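About Us

Wunberg started as a coffee corner in the back of a hardware store on Jamitz Street. One counter, one kettle, a jar for money. We sell pour-over gear now, plus beans, and we teach people how to use it. Still small. Still mostly coffee drinkers who got carried away.

The shop moved to Ginting in June, bigger windows, worse parking. We ship nearly 3,000 orders a year and pack them all ourselves. Drippers, mugs, paper filters, kettles, the odd spare part. If you need just a lid, ask, we probly have one in a drawer. 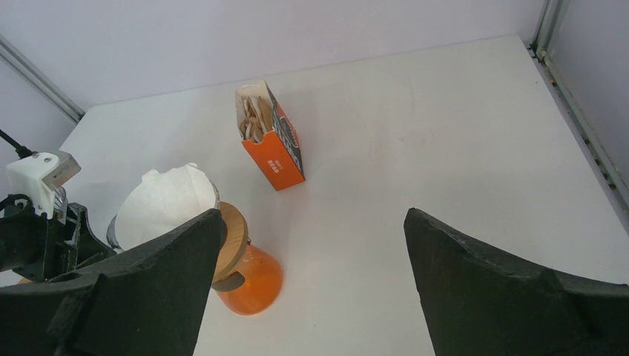
Carnel

I write the web page and do the beans. Paper filters are what we get asked about most. Ours are the tan kind, folded, sold by the box. Keep the box standing up with the open end on top and they stay in decent shape. Damp cupboard = bad filters.

We like a clear cone with ribs on the inside. You can watch the water go down and see if you're pouring too fast. Wood under the dripper, ceramic mug under the wood. A setup like that fits on any kitchen counter and comes apart for washing. Wipe the wood, don't soak it.

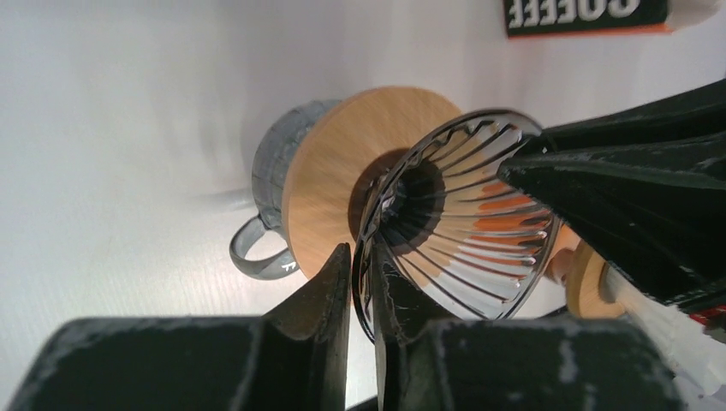

Do I need a special mug?
Any mug works if the dripper sits flat and steady on it. Measure across the top before you order, very wide mugs can be a problem.

Classes are 2 hours, max 6 people, mornings only. You make your own cup, then another one with a different grind, then we all compare. Bring a mug from home if you want to check the fit. Beans included. Kids ok with a grownup, kettles are hot.

Wholesale: yes, small cafes only for now. Write us thru the contact form and tell us how much you go through in a month.

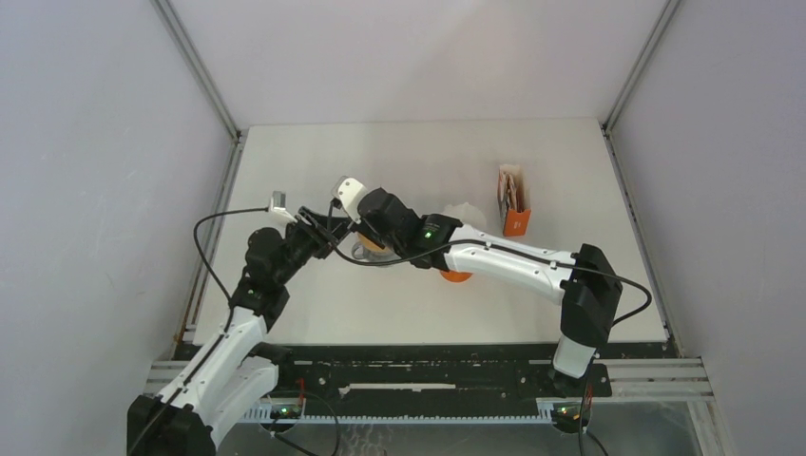
At the white table, paper bag in back.

Open 8 am to 2 pm. Returns at the counter or by mail, unused please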